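Stanach hand kit for humanoids, household pick tasks. Worth the price?

odair_aguiar
Posted in March
Looking at the Stanach two-hand kit for tidying work: shoes, slippers, light items on open shelving. List price is 3000 per pair with wrist brackets. Has anyone run it on something other than the vendor demo table?

plindad9
Ran a pair for 4 months. Finger torque is fine. Calibration drifts, and the tool for correcting it only runs on one OS version. Cordeiro sells a two-finger gripper for less that handles footwear without trouble.

gverhoeven
Disagree on the Cordeiro. Two fingers will hold a shoe by the heel wall, but an open-heel slipper has nothing there to clamp. You need a thumb under the sole and fingers over the upper.

plindad9
Or you pinch the upper. Works on anything soft.

gverhoeven
Pinching deforms the upper and the slipper rotates about the grip point. You then place it crooked and spend another cycle straightening it.

odair_aguiar
What about clearance? My lower shelf is tight.

gverhoeven
Clearance is the weak point. We have it on a small rack at the Ziststead office, slippers on the middle and lower shelves, big pair above the small ones. I bring the hand in open from the front left, thumb along the shelf edge, second arm parked low.

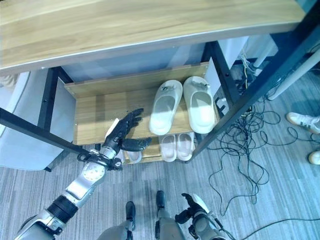 The middle shelf is no problem with that approach. On the lower one the wrist bracket meets the shelf above before the fingers reach the back, so I limit the pitch and take only what sits near the front. Budget 2 days for tuning.

plindad9
Two days is optimistic. I spent almost 9.

odair_aguiar
Does Stanach offer a slimmer bracket?

gverhoeven
Listed as an option, no lead time given. Ask before you order the pair.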